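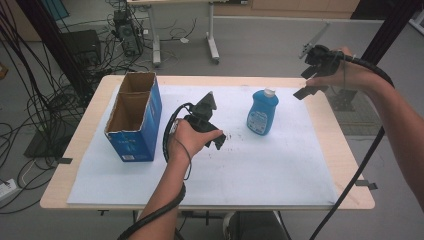 The two hand-held grippers at the table station, Volidcombe.

Keeping the table station running
By Latrice Blackwood

The table station at Volidcombe went back into daily use in March after its rebuild, and several of you on the late shift have asked what changed and what you are expected to do to it. The short version is on the card taped to the computer. This is the longer one.

For anyone at Skultby who has only seen the recordings, the station is a table, two hand-held grippers with a camera on each, the computer they plug into, and the frame. A person holds one gripper in each hand and does ordinary jobs with ordinary objects, and the recordings go to the Arelow team for training. There is very little to it mechanically. Most of the lost time last winter came from small things: a finger that had worked loose, a connector pulled halfway out, a camera that had been knocked and not checked. We lost a full Monday of recordings to a single loose screw.

The table cover

The tabletop is covered with one large sheet of paper, taped at the edges with short strips of dark tape. We tried a cloth first. It bunched up whenever a box was slid across it, and the fingers caught in the folds when they came in low. Paper lies flat and costs next to nothing to replace.

Put the sheet down with two people if you can. Lay it square to the table, smooth it out from the middle, and tape it only at the edges. Don't run tape across the working area, even to fix a tear. If it tears, change the sheet. Crumbs and dust can be brushed off at the end of a session, and a little left over partway through does no harm. Please don't wipe the paper with a damp rag. It wrinkles as it dries and then we have to change it anyway.

Used sheets go in the recycling unless something greasy has been on them.

The grippers

Both grippers come out of the same drawer and they look alike, but they are not interchangeable. Each was calibrated on its own side. The left one is marked L on the underside of the handle and the right one R. If you start a session with them swapped, the computer will accept it without complaint and the recordings will be useless, so look before you plug in.

Before the first recording of the day, close each gripper fully and look at the tips from the side. The two fingers should meet evenly. If one sits higher than the other, the finger has moved on its mount. Back off the mounting screws, seat the finger against the shoulder, and tighten them a little at a time, going from one to the next and back. There are four per finger. Use the short hex key from the drawer and stop when it feels snug. The screws go into brass inserts set in plastic, and an insert that has been pulled out can't be pushed back in and trusted. Roscoe Ferreira has replaced enough of those for one year.

Then open and close each gripper slowly several times with nothing in it. It should move smoothly all the way. A gritty feel usually means dust in the slide. Blow it out with the hand bulb, not the air line. The air line drives the dust further in, and it once took a cable label across the room.

Clean the finger faces at the end of every session with a dry lint-free cloth. If there is something stuck on, use a cloth dampened with isopropyl alcohol and let the face dry before you use it. Pay attention to the edges, where dust collects and gets overlooked. A finger with grit on it will mark whatever it holds next, and it will also slip on smooth plastic in a way that is hard to explain when you look at the recording later.

A finger is finished when the gripping face has a groove you can feel with a fingernail. The spares came from Ratanaporn and are in the cabinet, in the gray tray. Change them in pairs, even when only one is worn. After a change you need to run the full calibration, both sides, and write it in the log with your initials.

Cables

This is still the weakest part of the station. Each gripper has a cable that goes to the computer, and the person holding the gripper moves a good deal more than the person who designed the cable had in mind. The new ones are 66 inches longer than the set we had before the rebuild, which gives you enough slack to reach the far corners of the table. It also gives you more cable on the floor.

Run the cable back along your forearm before you start, and leave a loop at the gripper end. The loop matters more than anything else on this page. When the cable is pulled tight, the loop takes the pull and the connector doesn't. With no loop, the connector takes all of it, and that is how the last two failed.

Check the floor before you step up to the table. The power strip and the computer are behind and to the side, and with everything plugged in there is a lot of cable lying about. Sunita Wojcik has a set of cable channels on order. Until they come, don't kick things aside to make room. Pick the cables up, move them, and check that the plugs at the back of the computer are still in all the way.

At the end of the day, coil the gripper cables in wide, easy turns and hang them up. Don't wrap them around the handles. It looks tidy and it breaks the wires just behind the strain relief.

Cameras

The camera on each gripper looks down past the fingers, and it needs a clear view of both of them. Wipe the lens with the blue cloth before the first session and again after lunch. If you have been handling anything powdery, wipe it more often. Then bring up the live view and compare it with the print pinned over the desk. The fingers should sit in the same place as they do in the print. If they have shifted, the bracket has moved, and you need to reset it and calibrate again before you record anything.

Large objects are worth a trial grip with the live view open. A wide bottle brought right up between the fingers will hide most of the table from that camera, and there is nothing wrong when it does. What you are looking for is whether the fingers close square on it. Bottles are a good test in general, as they are round and smooth and will show you at once if one finger is leading the other.
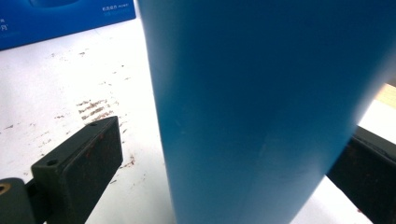

Dwayne Pettigrew would like the trial grip done at the start of every session, with the same bottle each time, and a note made if it turns in the fingers. His point is that people get used to a gripper slowly going bad. They squeeze harder or come in at an odd angle, and by the time someone writes it in the log the finger has needed changing for a week. He also thinks the card by the computer has too many steps on it and that most of us stopped reading after the third.

Both are fair. The bottle test goes on the card starting with the next printing, and the card will be cut down to make room for it. Leave the test bottle in the drawer with the grippers when you are done. It should not be used as one of the session objects or it will get scuffed and stop being a useful comparison.

When to calibrate

The schedule is simple. Run the full calibration every 500 recordings, and in between whenever a finger, a bracket or a camera has been changed or knocked. The computer keeps the count and puts up a yellow bar when you get close. Please don't dismiss the bar and leave it for the next person. It doesn't come back until the computer is restarted, and then we are all guessing.

The short check takes five minutes and can be done by one person. The full one needs somebody to hold the target board while somebody else works the gripper, so arrange it at the shift change when there are two of you. If the result comes back outside the limits, run it once more. If it is still outside, stop, hang the red tag on that gripper and send a message to Roscoe. Don't keep running it until it passes – Sunita can see every attempt in the file, and a pass after a string of failures gets thrown out.

Things that are not your job

Don't open the gripper housing. Don't swap the motherboard cable, the capture card or anything else inside the computer. Don't adjust the frame posts, even if one looks slightly off. The posts were set with the station's other cameras, and moving one means a morning's work to put it right. If something about them bothers you, put it in the log and it will be looked at.

The desk behind the table can be raised and lowered as you like, but watch the cables under it when it comes down.

The log

The log is the green binder. It had gaps in it all through the winter, some of them mine. What we need is the time, your initials, what you did and which side. "Changed fingers" is no use to the next person. "Changed fingers, left, calibrated, passed" is enough.

Myrtle Ruiz-Ortega has taken over ordering, so shortages of tape, paper, cloths and fingers should go to her. She would like to hear when the last pack is opened, while there is still something in it. Paper is the slow one at the moment, and we are down to the end of the current roll. The next roll is a little narrower than this one, so the tape strips may need to sit further in at the sides. Try it and let me know how it goes.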